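What Do the Police Do With a Report?

A Setbridge Public Safety Page for Young Readers

When something goes wrong in a town, people may call the police. A bicycle is stolen, a window is broken, or a loud argument starts on the street. Each call is written down. The written record is called a report, and it is one of the most important tools the police have.

A report answers simple questions. What happened? Where did it happen, and at what time? Who saw it? The officer writes only what people said and what the officer saw. Guesses are left out, or they are clearly marked as guesses.

Every report in Setbridge is given a number. If your family reports a lost bicycle, keep that number in a safe place. You will need it when you call again to ask for news.

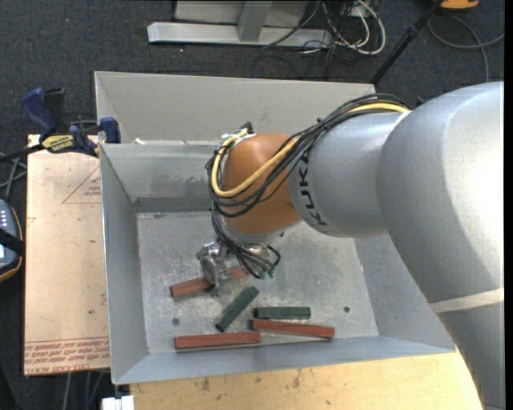 A good report depends on good witnesses. A witness is a person who saw or heard something that matters. Witnesses are asked to give details that can be checked, such as the color of a coat or the words on the side of a van. Letters are especially useful -- a person who remembers the four black letters KUKA on a silver machine has given a much better detail than a person who remembers "some writing." If you are not sure what you saw, say so. An officer will not be upset with you.

Reports are also read together. In August, the Plitgate station received 9 reports of broken street lamps. Read one at a time, they seemed small. Placed on a map, 7 of them were on the same two streets, and officers began to walk there in the evening.

Some reports are urgent and some are not. If a person is hurt or in danger, call 911 at once. Give your name and the place where you are, and stay on the line until you are told to hang up. For other matters, ask an adult to call the station or visit the front desk.

Words to Know

Report: a written record of something that happened.
Witness: a person who saw or heard it.
Patrol: a regular trip officers make through an area -- on foot, by bicycle, or by car.
Evidence: anything that helps show what took place.

Page last reviewed Jan 15, 2019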